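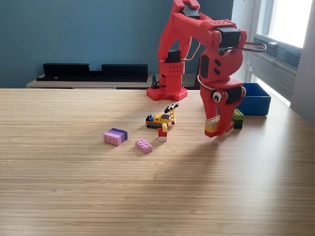

Planning and Budgeting for Small Robots
Handout 5: From wish list to purchase order
Gelasstead Evening Program in Practical Automation

Reading before class: your own notes from Handout 4 (the task sheet). Bring the task sheet with you. We will mark it up, so print it big!

1. Start with the task sheet

By now each team has a page that says what the arm should pick up, where it should put it, and how often. Keep that page next to you while you shop. It is amazing how fast a catalog can talk you into a longer reach or a fancier wrist, and all of it costs money you'll want later for spare servos (you will want spare servos).

For the sorting task we use in this course, the sheet is short:

Objects: toy bricks, single and stacked
Work area: one tabletop
Drop point: one open bin
Arm: small, printed, servo-driven, two-fingered gripper
Operator: one student, seated

Everything in the budget should trace back to a line on that sheet. If a line item doesn't, put it on a second page called Later and enjoy thinking about it there.

2. What the money goes to

New buyers price the arm and stop. The arm is the fun part, so I understand, but look at what else has to arrive before anyone can run a single pick: power supply, controller board, cables of the right length, clamps, a table that doesn't wobble, and the objects themselves. Then there's print time, if you print your own parts, and somebody's evening to put it together.

Two sample budgets follow. Both are for the brick-sorting task. Prices are our planning figures for this course, in dollars, with shipping in.

Plan A, one station, parts printed in house: 1,406
Plan B, two stations, printed parts bought in, one shared set of spares: 3,118

Divide Plan B by two and you get 1,559 per station, a little more than Plan A. Is it worth it? Quite possibly! Printing in house looks cheap until you count the jobs that fail overnight. Work out your own print hours before you choose, and write the number down where your team can argue with it.

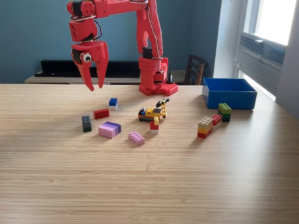
Photo: Gelasstead Evening Program, course files

3. Objects are equipment too

Please give the test objects their own line. For a gripper with two fingers, the way a brick sits matters as much as its size. A two-by-four lying flat with its studs up asks for a different approach than one standing on its end, and a stack gives the fingers more height to work with but can come apart. A built model, like the little yellow construction vehicle, is harder again, with a boom sticking out and no obvious place to grab. I love that vehicle as a test piece for exactly this. Buy or build at least one awkward object and plan for it from day one.

Think about the bin as well. Measure the opening and the height of the rim, then check both against the arm's reach at the back of the table. A lower bin may save you from buying a bigger arm, and that's the best bargain in this whole handout.

4. The room

Free things still go in the plan. Put down:

Window light, if you have it, and a blind or curtain if a camera comes later. Bright patches move across a table during the day.
Table depth, measured from the clamp forward.
Where the cable runs when the elbow is fully bent. Bend it by hand with the power off and look.
A chair for the operator.

5. Comparing quotes

We'll work with two quotes in class. Randico sells the arm as a complete kit, and Karras sells printed parts and servos separately. Set them side by side on one sheet with the same rows for both, and leave a row blank when a supplier doesn't list the item. Blank rows are where your questions come from. Ask each supplier:

How long for a replacement servo?
Are the gripper fingers sold alone?
Which screws are not in the box?
Can we have the part files?

The Mellow worksheet (our spreadsheet, in the course folder) has the rows set up already. Change them freely.

6. Homework

Fill in the worksheet for your own task. Limit the Later page to 4 items. Add one paragraph on what you would cut first if the budget shrank, and what the arm could still do without it.

Due 6 July 2021, at the start of class. Hand in one copy per team.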